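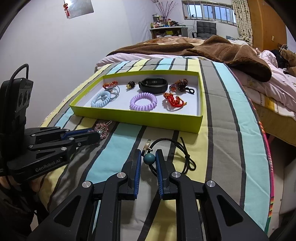 *Hair ties, a fitness band and one box lid, mid-sort on the bed.*

## The box lid method

Every bedroom has a layer of small stuff. It lives on the nightstand, then on the floor, then in the vacuum cleaner. I've bought organizers for it. The Lostar one had 20 compartments and I used two, one of them for the lid of another organizer.

What works better at our place is the lid of a box. Shallow, white inside, free.

**Sort on the bed.** You'll want to sleep there eventually, so the job gets finished. Pull the bedspread flat first. A hair tie in a fold of fabric is gone until September.

**Everything goes in the lid before anything goes in a drawer.** Coil ties, thin elastics, tasseled ones, the fitness band you were going to wear every day. Don't stop to admire things.

**Keep the sharp stuff apart.** Hairpins and small metal clips snag elastics, and then you have one large object that does neither job. Ours end up in an old Nuttall mint tin.

**Untie knots now or throw them out now.** A hair tie that has lost its stretch is just string - let it go.

**Coil cables loosely.** Three or four fingers' width, ends together. If you can't name what a cable charges, give it a month in the lid and then be brave.

**Keys get a hook by the door.** They may visit the lid. They may not live there, or you'll be tipping hair ties onto the bed at 7:40 on a Monday.

**Pins last.** Small ones scatter on a patterned sheet and are best picked up with a magnet in a sock. Turn the sock inside out over the mint tin. Plain brass won't budge for a magnet, so for those use a strip of tape, sticky side down. 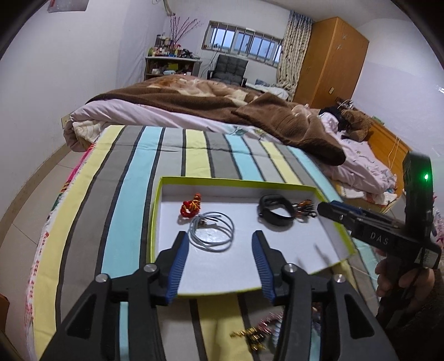
Raili Saarinen wrote in to say the lid is fine until somebody puts the box back on top of it upside down, and that she glues felt inside hers so the beads don't roll. She also thinks a month is far too generous for a mystery cable. Her limit is the weekend.

Felt is a good idea. I'm keeping the month.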